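Growing forum > Indoor and small space > Seeds and germination

Old cannabis seeds from a friend, only 2 out of 8 popped. Is it me or the seeds?

Asked by Elba Maldonado

Hi all, long time reader, first time asking anything. I'm in a legal state and I'm allowed a few plants at home, so please no lectures! A friend moved away in August and handed me a little pill bottle of seeds that she says are a Venov cross. She couldn't tell me how old they are. They'd been sitting in a kitchen drawer next to the stove, which I now gather is not great.

I started eight of them between damp paper towels on a plate, with another plate flipped over the top, up on the fridge where it's a bit warmer. Two cracked on day three and have nice little tails. The other six are just sitting there looking exactly like they did when I started. It's day 6 now.

So my questions are these. Do I keep waiting or is that it? Is there something I can do to wake the slow ones up? And are the pale ones always duds, because I've got three that are sort of greenish tan and I feel bad for them.

I've got 19 more in the bottle and I really don't want to waste them the same way. I can't get this cross again as far as I know, the friend got hers as a gift. 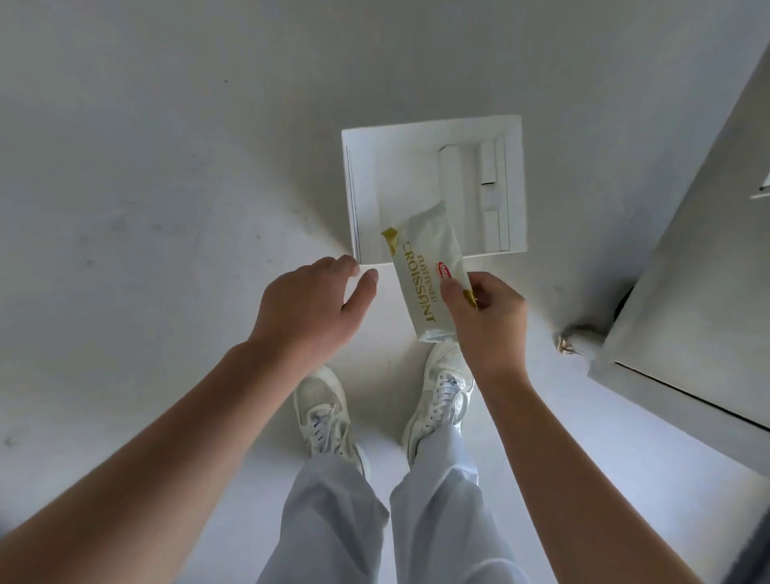

Oh, and the water is straight from the tap, left out overnight. I check the towels before work and again at 9 pm or so, and I've been adding a spoonful each time whether they look like they need it or not. Reading that back, maybe that's the problem?

3 answers

Igor Polák
Marked as helpful

Yep, I'd look at the water first. A spoonful twice a day under a covered plate is a lot. The towel should feel damp, and if you pick it up by a corner nothing should drip off. Seeds need air as much as they need water, and if they're lying in a puddle they just rot. Give one of the slow ones a very gentle squeeze. If it goes mushy, toss it. If it's still hard, it's still in the game.

For the hard ones I'd do this. Take a piece of fine sandpaper, roll it up inside a matchbox or something about that size, grit side in, drop the seeds in and shake for maybe twenty seconds. You only want to scuff the shell. Then soak them in a glass of room temperature water overnight, no longer than that, and put them in fresh towels. Old shells get tough and the water has a hard time getting in, and I've had seeds come up on day 11 after a scuff when I'd pretty much given up on them.

Top of the fridge can be fine or terrible depending on the fridge. Mine barely gets warm at all. My neighbor's would cook an egg. Stick a cheap thermometer up there before you blame the seeds – you want mid to upper 70s and you want it steady, day and night. I switched to a seedling mat with a thermostat (mine's a Prekton, nothing fancy) and stopped worrying about it.

Pale ones: try them anyway. Really white or green ones that crush between your fingers are immature and won't do anything, but greenish tan is a maybe. I've had perfectly good plants out of ugly seeds. The stripes don't tell you much either, whatever people say.

And get the two with tails planted today! Quarter inch deep, tail pointing down, don't touch the root. If you leave them in the towel they grow into the paper and then you tear them getting them out.

Abelardo Domínguez

throw em out and buy fresh, seeds are cheap compared to your time and electric. I started 138 last season for me and my brother in law, all under a year old, straight into plugs, never used a paper towel in my life

Afonso Aguiar

I wouldn't throw them out if you can't replace the cross. What I'd do is put the other 19 somewhere better tonight. Small glass jar, one of those silica packets, lid on tight, back of the fridge and not in the door where the temperature swings every time someone wants milk. Write the date on it. When you do want some, let the jar come up to room temperature before you open it or you'll get condensation on the seeds.

Then test in small batches, three or four at a go, so if something's off with your setup you haven't used up the lot. Igor's sandpaper trick works, I've done it with old tomato and pepper seed too.

One more thought, if you get a male and a female out of this you could make your own seed and never worry about the bottle again. You'd want them well away from anything you plan to smoke, obviously. I did that with an old Takov line a couple of years back and still have a jar of it.

Comment from Elba Maldonado

Thank you both (and Abelardo, I guess, haha). Squeezed them all just now. Two went to mush, four are hard. Jar's in the fridge, and I'm off to find sandpaper.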